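Teaching by Hand: A Conversation with Miroslava Vlček

2022-01-30

Miroslava Vlček spends most of her working day moving a robot arm she hopes will one day move itself. She runs data gathering at Davholm, a small company that trains gripper arms on household tasks, and she has been in the job since the project had one table and a borrowed chair.

The work is repetitive. An operator guides the arm through a task from start to finish while the cameras and joint sensors record. Then the table is reset, something is changed, and the operator does it again. Each finished run is called an episode. The learning system, which the team calls Edska, is trained on thousands of them.

"People think we write instructions for it," Vlček said. "We don't write anything. We show it the task, and then we show it the task again with the vase somewhere else."

She came to robotics from a packing plant, where she trained new hires on the line. She said the two jobs have more in common than she expected. In both, the hard part was noticing what she did without thinking.

"When I trained people, I would say 'pick it up here,' and they would, and it was fine," she said. "They already knew not to squeeze a glass. The arm doesn't know that. If I squeeze too hard in my episodes, it learns to squeeze too hard."

Her current assignment is flowers. The operators work with glass vases and artificial roses, and the set of tasks includes lifting a stem, putting it in a vase, taking it out, and moving the vase itself. Vlček picked the subject after a long stretch of boxes and cups, which the system had learned to handle fairly well.

"A cup is a cup from most sides," she said. "A rose has a long stem and a heavy end, and when you grab it in one place the other end goes where it wants. It catches on the next one. I wanted that in the data."

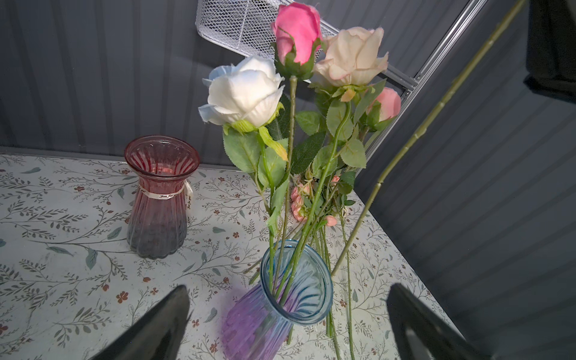
Glass brings its own trouble. The camera at the wrist sees through it, and it picks up colors from whatever is nearby. Early models trained on solid containers would close the gripper too soon or miss the rim. Vlček's answer was to record more episodes with glass, in different colors and under different lights, and to let the operators approach it slowly.

"Slow is fine at first," she said. "I would take a slow clean episode over a fast one where the finger bumps the rim. We can speed up later."

She keeps 8 operators on the schedule, two at a time, in shifts that run no longer than two hours. After that, she said, hands get lazy and the recordings show it. New operators spend 17 days practicing before anything they record is kept. Most find that long. Vlček will not shorten it.

Not every episode makes it into training. At the end of each shift, someone other than the operator watches the recordings and marks them as good, failed, or unclear. Failed runs are stored separately. Vlček was against keeping them until December, when the modeling team asked for examples of the arm missing a grasp and then recovering.

"I had been throwing those out," she said. "I thought they were mistakes. Now I have operators who miss on purpose, and that is harder than you would think. A fake miss looks fake. The arm goes to the wrong place too neatly."

She settled on a compromise. Operators are told to attempt the task as usual and to keep going if something slips, without stopping to reset. The recoveries that come out of this are marked in the log, and she said they are some of the most useful recordings the team has.

The tables and rails come from Biltwood, a supplier that also builds shop displays. The recording software is called Karam and was written in house. Vlček has a list of 19 requests for it. The first is a bigger button for ending an episode, as operators now have to look away from the arm to find it, and a few seconds of nothing get recorded every time.

Asked how well the flower model works so far, she was careful. It can pick up a single stem lying by itself. With several stems crossed over each other it often takes hold of the wrong one, or of two together. She does not know yet how many more episodes that will take.

"I used to give a number when people asked," she said. "Then I would get to the number and we would need more. So I tell them we are recording next week, and the week after that."

The next round will use the same vases and a different tablecloth.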